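I'm looking for people to join a language practice group I'm putting together, mostly for folks who need a B1 certificate in Italian and are scared to death of the speaking part (I was too!). I passed in February after two tries, and I'd love some company while I work toward the next level. 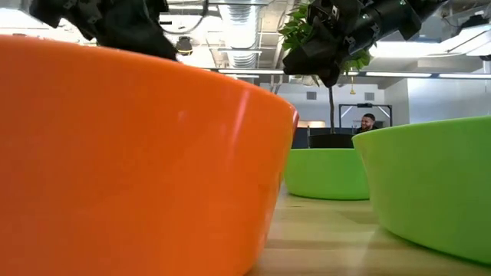 We'd meet online for 30 minutes, twice a week, for seven weeks. Yiran Yao has already signed up and she's a total beginner at conversation, so please don't worry about your accent - mine is terrible. 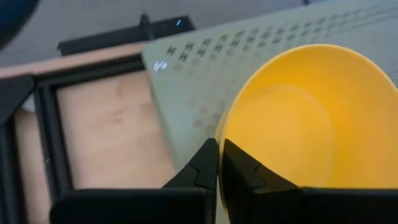

Every session starts with small talk, then we move on to describing things out loud, the way the examiner makes you do it. It sounds easy until you have to do it in Italian! Try a yellow bowl seen from above: you need the color, the rim, the round flat base inside, and suddenly you're hunting for words you never learned. Loan Đỗ will be correcting us, gently, and she's taught evening classes for 14 years.
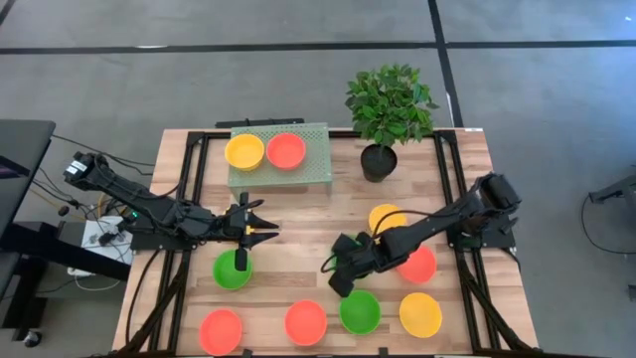
What I need from you: a working microphone, a bit of patience, and a promise to show up. No fee. If you already have the Navickas workbook, great, but I'll share my own notes either way.
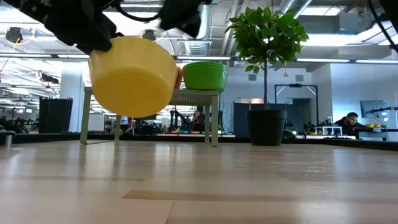
To join, send me a short message in Italian (mistakes welcome!) with your time zone and your exam date if you have one. I can take seven people, and I'll answer everybody.

Parveen Shaikh
9 Apr 2024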